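Teaching two arms to fold paper: my project report
Mebrat Gudeta, Skonivcombe, December 7, 2023

Why paper?

When we had to pick projects in September I wanted something that sounded easy and then wasn't. Most people on the course went for picking up blocks or pouring things into cups. I'd spent the summer folding paper boats with my little cousins and I kept thinking, how would you ever write down what your thumbs are doing? I couldn't, so showing a robot how to do it seemed like a better bet than telling it. So-yul Son, my supervisor, warned me that paper is horrible to work with (she was right!) but signed the form anyway.

The plan was for me to drive two arms by remote control through a few simple folds, record everything, and train a model on the recordings. Tae-yang Ok was working on the training side for his own report, so I'll mostly stick to the demonstrating.

How the driving works

You sit with a pair of small leader arms, one in each hand, and whatever you do with them the big arms copy. Squeeze the handle and the gripper closes. Simple enough, and for the first hour I felt like a genius picking up an eraser. Then I tried a sheet of paper lying flat on the table and couldn't get it up at all. You have no feeling in the handles, so you're going by eye the whole time, and my eyes are apparently not that good at telling whether a fingertip is just above a sheet or pressing into it.

Chang-ho Bae had used the same setup the year before and gave me the trick that saved the project: slide one finger along until the edge of the sheet lifts a bit, then bring the other arm in over the top. It took me a good few afternoons to do it without crumpling anything. I also learned to stop holding my breath, which sounds silly, but my hands shook a lot less.

What the wrist camera sees

Every recording has a view from the wrist as well as the view from above. I hardly looked at the wrist pictures to begin with, and that was a mistake. From above, a half-folded model is mostly hidden by the grippers. From the wrist you get the creases, and you can see which flap is standing up and how the fingers are sitting on the paper. Once I started checking those after each session I threw out a lot of runs I'd been quite proud of.

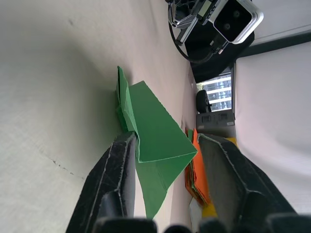

What I recorded

I ended up with 1627 runs that I was happy to keep. The target was 2000, so I fell short, mainly due to the pile of bad ones from the early weeks. Each run is one of 3 jobs: pick up a sheet, make a single fold, or hold a folded piece and pass it to the other arm. I'd hoped to add a full boat. No chance.

Coloured paper turned out to matter more than I expected. I used plain white at first and the creases barely showed up, so I switched to colours and it was much easier to drive, at least for me. Whether it helped the model as well I can't say, as we never trained on the white runs alone.

How it went

Passing was the best of the lot. The arms managed it most of the time on their own, and Tae-yang Pyo filmed one go where the paper went across and back again without a slip. Picking up was hit and miss. The single fold was poor — the model would bring the edge over nicely and then press the crease in the wrong place, or wander off before pressing at all. I think that's my fault. I was pausing before each press to check I'd lined it up, and the model seems to have learned the pause very well indeed.

What I'd do differently

I'd decide on one way of doing each job before recording anything. My early runs and my late runs look like two different people driving. I'd also keep sessions short, as my last few runs of any long afternoon were nearly always the ones I deleted. And I'd get a second person to demonstrate, just to see if the arms end up with better habits than mine. So-yul has said the setup is free next term if I want another go at the fold, and I've already bought more paper.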